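November — Vorkcombe bench, 2:40 pm

Flange rings for the Brostlow turntable. Edileuza's second batch is off the printer. Outer diameter 87 mm on the calipers, same as the drawing. Bolt holes came out tight again, so they'll need opening up before the 7 mm spacers go on.

Guðlaug wants the centre bore left alone until the Drurkero bearings arrive.
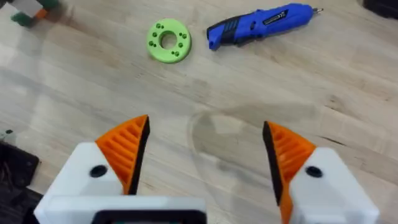 Hole spacing is unchanged from the last version. The four pairs on the green ring still suit the old bracket — no need to redrill that. Blue rotary tool for the clean-up, low speed. Ask Vieira re more collets.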